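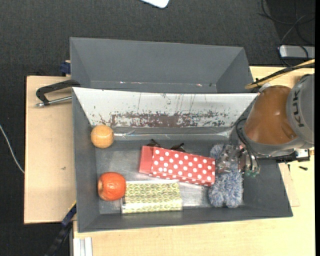

*Bins on the worktable, Plosell site, October.*

**Visit report: Plosell, data platform group**

The visit was arranged at the invitation of the Bilgin team, which maintains the archive layer used across the Plosell site. Two members of our records engineering unit attended. The purpose was to learn how the host group handles schema changes in a database that must stay in service during working hours, and to judge whether any part of its practice could be adopted at Bodham.

We were received at 9:30 by İlker Akyol, who leads the archive work and stayed with us for most of the day. The morning opened with a short tour of the building, followed by a session on the migration tool, Pirneo. The tool was written in house and has been in daily use since the group moved away from hand-run SQL scripts. It reads a folder of numbered change files, compares them with a ledger table, and applies whatever is missing. At the time of our visit the ledger held 973 entries.

**Migrations**

Each change at Plosell is split into 2 files. The first adds new columns or tables and may run at any hour. The second removes what is no longer used and may run only after the application has been released without reference to the old structure. The gap between them is set by the owner of the change and is recorded in the file header. We asked whether second files were ever forgotten. Mr. Akyol said that they were, and showed us the open list, which stood at 89. A weekly report goes to the owners, but no one is required to act on it.

Large tables are handled separately. Pirneo copies rows in batches and pauses when replication delay passes a set limit. The limit is stored in a plain configuration file beside the change files, so that it is reviewed along with them. We saw a batch copy run against a test database. It paused twice and resumed without operator input.

**Rollback**

The group does not write reverse migrations. A faulty change is corrected by a new change with the next number. Our own rules at Bodham require a reverse script for every migration, and this point was discussed at some length after lunch. The host group's view is that reverse scripts are seldom tested and give a false sense of safety. Our unit did not fully agree, particularly where changes to indexes are concerned, and the matter was left open.

**Documentation**

The internal guide to Pirneo is kept in the same repository as the code. It is brief and in places out of date; the section on connection settings still describes an earlier version. New staff are given a practice database and asked to carry out a column rename from start to finish before they may approve the work of others.

**Points for follow-up**

- Obtain the template for the change file header.
- Compare the batch copy settings with those in use at Bodham.
- Raise the question of reverse scripts for index changes at the next unit meeting.
- Confirm whether the ledger format can be shared outside Plosell.

The unit thanks Mr. Akyol and the Bilgin team for their time. A return visit to Bodham has been offered, with no date set.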